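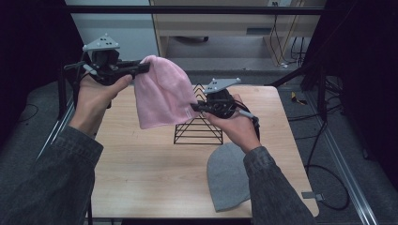 Figure 3. Handling a knitted beanie with two hand-held grippers above the wire rack.

6 December 2025
By the Ulstead Handling Practice Group

Filed under: Robotics > Standards and Good Practice

4.2 Rules for two-handed work with soft goods

The draft code used at Sestbridge treats clothing as a separate class of object. A knitted item changes shape whenever it is held, and limits written for rigid parts cannot be carried over without change. For tasks of the type in Figure 3, the operator shall hold one gripper in each hand and keep both marker plates uncovered throughout. Fabric held by both jaws shall not be stretched beyond its resting width. Cables shall be led back along the hand or wrist, away from the jaws.

Each session is limited to 15 minutes, after which the operator rests and the triggers are checked. Of the 100 trials reviewed in June, 87 met every rule in this section. Most of the remainder failed on sleeve contact with a second garment on the table. The code does not at present forbid such contact, but requires that it be noted in the trial record.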